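Thread from the Hurkeck student project, posts collected in order. 15/11/2023

**1/**
We've started the sorting task in the student project, so I'm going to keep a thread of it. Small team, one arm, one table, a lot of pushpins.

**2/**
The task is called Hurkeck. The arm has to pick up a scoop, take pins from one bin, tip them into another place and put the scoop down again. On paper it's a short job.

**3/**
Last May we did blocks. Blocks are easy for a two-finger gripper because the sides are flat and they stay where you leave them. Pins roll, slide and hook on each other.

**4/**
We drive the arm by hand first and record each run. The software then learns from the recordings. The target is 400 good runs and we have 232. A run only goes in if the person driving and the person at the laptop both pass it.

**5/**
Setting out the table takes longer than a run does. Stars in one compartment, ice lollies in the next, round heads at the far end. A few lollies and round ones go in the glass jar.

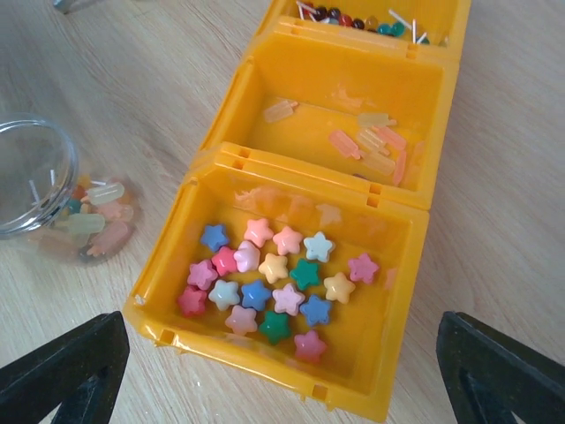 **6/**
The stars are the ones I'd give to a beginner. They lie flat and the colours are pale but easy to tell apart from the yellow. The see-through lollies are harder. The pale yellow ones nearly disappear on a yellow floor, and we've had the software ignore them completely.

**7/**
Someone asked why we don't buy a different colour of organiser. We talked about it. The club that set the task uses yellow and we would like our results to compare with theirs, so yellow it is.

**8/**
Jar rule, for those of you joining on the next session: take the jar away before you refill it. Do not refill it on the table with the arm powered. I've said this in the group chat as well.

**9/**
Short note on the software. We use Zorutix for recording and Fovine for training. Zorutix is fine. Fovine needs the folder names exactly right or it skips the whole folder and gives you no message. I lost an evening to that.

**10/**
If your run count looks low after an import, check for a space at the end of the folder name. That was it, both times.

**11/**
The other thing that cost us runs was the height of the approach. If you come down too fast near anything metal you either touch it or stop dead, and a sudden stop spoils the recording. Slow down early and keep the fingers open until you are where you want to be.

**12/**
We practise that part on its own now. No scooping, no pins. Go over, hold still, come back. New drivers do it 9 times before they record anything. It's dull but the failed runs have dropped.

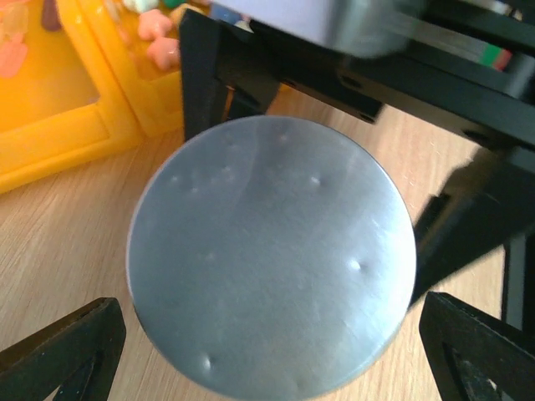 ## Second half: scooping

**13/**
I'm splitting the thread at this point because people keep asking only about the scoop.

**14/**
Grip the handle just below the neck. If you hold it further down, the bowl tips as soon as there is any weight in it. We tried tape on the handle and took it off again, as it left glue on the finger pads.

**15/**
Go in low and push along the floor of the bin. Coming straight down on top of the pile only moves the lollies out to the walls, and getting them back from a corner is slow.

**16/**
Don't try to fill it. Two or three lollies is a good scoop. One is allowed. If you get none, back out and go again, and mark the run as a retry on the sheet. Please do mark it. We need retries in the recordings too.

**17/**
Question from the replies: does it matter which way the sticks point? Not for the score. It matters a bit for the lift, as a piece hanging over the rim of the bowl can catch on the bin wall on the way out. Turn the wrist a little before lifting if you see one.

**18/**
Another one: could you do all this without a scoop? Yes, one pin at a time, and the first group did. We timed 25 pins that way and gave up on it the same afternoon. The fingers are wide and the pins are not.

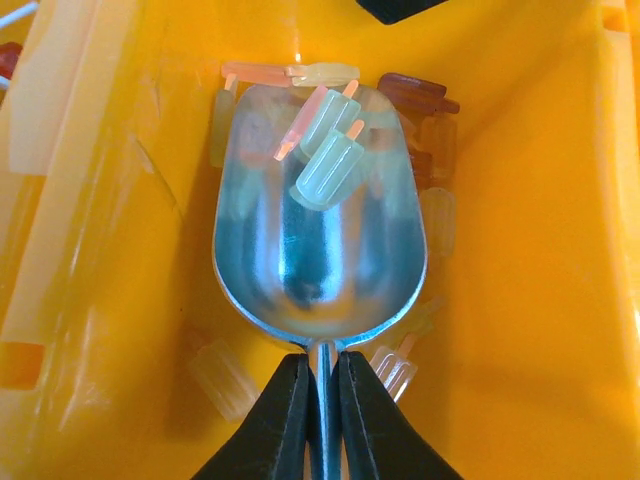
*Hurkeck project thread, page 2*

**19/**
Results so far. Stars are going well. Lollies are mixed, mostly good in the middle of the bin and poor near the walls. I don't have a fair number for the round heads yet so I won't give one.

**20/**
The Rácz cup is the reason we're doing scoops at all. The rules say the tool must go back on the table without being dropped. Letting go a finger's width up counts as a drop. We argued about this one and then read the rules again, and it does.

**21/**
So put the scoop down fully, wait, then open the fingers. If you are driving and you're not sure it's down, it isn't down.

**22/**
Jobs for next time:

- relabel the two folders from the last import
- more lolly runs near the walls
- find the spare cable
- somebody other than me to wipe the finger pads

**23/**
We have room for two more drivers. You don't need to have done any programming. You do need to be able to sit still and do the same thing over and over. Message me if you want a slot and say which evenings you can't do.

**24/**
Will add to this when we get to 400.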